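Fiction | 6 min read

23 August 2018

A Fair Day's Folding

We use cookies to remember your preferences. By continuing to read you accept this.

The advert said the work could be done from home, in comfortable clothing, and that no experience was needed beyond "ordinary familiarity with laundry". I had forty years of that and a bad hip, so I applied.

Harnari sent a box. Inside were two grippers with yellow fingers, a cloth for wiping the lenses, and a booklet whose first page congratulated me on becoming a Demonstrator. The second page told me not to get the grippers wet. I was to hold one in each hand and fold things with them, and everything the grippers saw would go off down the line to a system called Nelum, which would learn folding from me and from other people with beds.

Three thousand folds was the contract. A fold counted if it began with a garment laid out flat and finished with one you would not be ashamed to put in a drawer. Whose shame was not specified. I assumed mine, which has always been generous.

My first shirt took me eleven minutes. You do not know how much your fingers have been doing on your behalf until you swap them for tongs. I pinched the quilt. I pinched my own cuff and dragged it halfway across the bed, and then had to explain in the notes field that the cuff was not part of the garment. The reply came back from the Manalastas office, where they did the checking: "Thank you. Cuff noted."

By February I was good. I could do a T-shirt in 16 seconds, sleeves in, thirds, over, pat. I was rather proud of the pat. It achieved nothing, but my mother always did it, and I liked to think of some great shining machine in a warehouse, years from now, patting a shirt for no reason it could name.

Then the message came. "Your demonstrations are very consistent," it said, and I had just time to be pleased. "Please be less consistent."

They wanted wrinkles. They wanted shirts face down, shirts askew, shirts dropped from a height. Nelum had seen so many of my tidy beginnings that it believed all laundry started out that way, and when somebody at Zerness gave it a real heap it had apparently waited beside it, quite politely, for the heap to sort itself out. I knew the feeling. I was married for a long time.

So I set about making a mess, properly, at my age. I threw a white T-shirt at the bed and it landed perfectly square. I threw it again and it landed on the lamp. In the end I laid it out by hand and rumpled it here and there, like someone arranging flowers to look as though they'd been picked in a hurry, and took up the grippers.
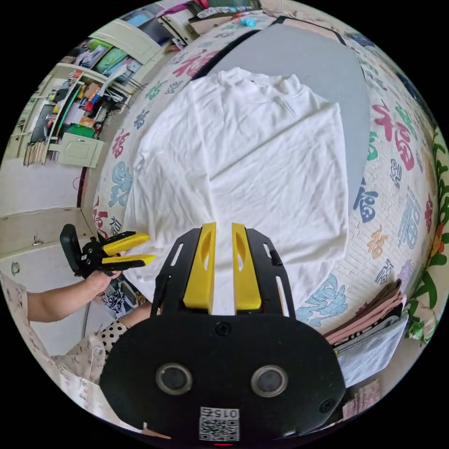

Fold 136 (Revised Series)

They restarted the numbering when the rules changed, so I was young again. Fold 136 was the one that went wrong. I had the hem in the right hand and a sleeve in the left, and I sneezed. The sleeve went one way, the hem the other, and the shirt ended up in a shape I can only call a swan. I marked it as failed and went to make tea.

When I got back, Manalastas had already written. They did not want it marked as failed. They wanted to know if I could do it again.

"The swan?" I typed.

"The recovery," they said. "Please make a mistake and then put it right. Nelum has no examples of this."

I thought about that over the tea. All those folds, and I had never once shown the thing what to do when it all goes sideways, having thrown those ones out before anybody could see them. It is how I was brought up. You do not have people round until you've hoovered.

I did 101 mistakes for them in the end. Dropped collars, sleeves caught underneath, one vest that I turned inside out and had to coax back like a cat from under a car. They paid slightly more for mistakes than for folds — I've kept that payslip.

The last thing they sent was a clip from Zerness. Two arms at a table, and a blue shirt between them. The left arm missed the sleeve, stopped, and went back for it. Then came the thirds, and over, and the arms drew away, and I leaned in close to the screen with my glasses pushed up.

It patted it twice. I only ever did it once. I've written to ask them where it got the other one.

Get new stories by email once a month. Unsubscribe at any time.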